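# Kitchen tips I stole from a robot open day

December 1, 2019. Went to the Stirkeretti open day, typing this up fast before I forget it.

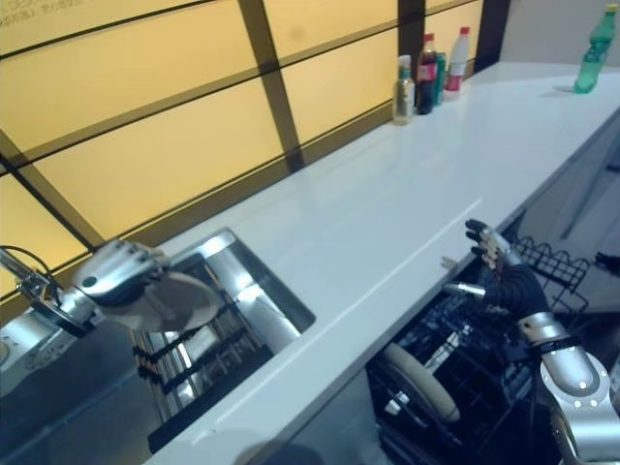

*Plate in the left hand, dishwasher rack pulled out on the right.*

Went with Su-bin Ha. The demo was dishes, sink to dishwasher, and Pravesh Botha from the kitchen team talked over it and took questions. Slow to watch. But I came home with more dishwashing tips than I've had in years, so:

**Loading**

- Pull the rack all the way out before you pick up the first plate. I always do it halfway with my elbow. Chips things.
- Hold plates upright over the sink and let them drip. Count to 3, then move.
- Plates all face the same direction. Pravesh says mixed directions is what messes up their runs, and it messes up my plates too - dried egg every time.
- Big plates at the back, saucers up front. Su-bin disagrees. Try both.

**The sink**

- Scrape, dont rinse. Only exception is oatmeal and rice.
- Knives go in last and go in by hand. No knives in the demo at all, they arent there yet.
- Cups upside down and tilted a bit so the base doesnt hold a puddle.

**Counter**

- Bottles to the back, against the wall. One clear stretch next to the sink. Did this at home the same night and its the best tip on the page.
- Tall stuff away from your elbow side.

Somebody asked what happens with old china. Mereana Tomoana (she runs the open days) has her grandmother's set from 1964 and said no way, hand wash, towel in the bottom of the sink. Gold rims the same. I asked about cast iron and got a look.

Parking was bad, go early. Coffee was free, and there was a handout with 17 tips but half of it was about filters. Clean yours monthly - hot water, old toothbrush, put it back in teh right way round.

Next open day is in July. Will add to this if I go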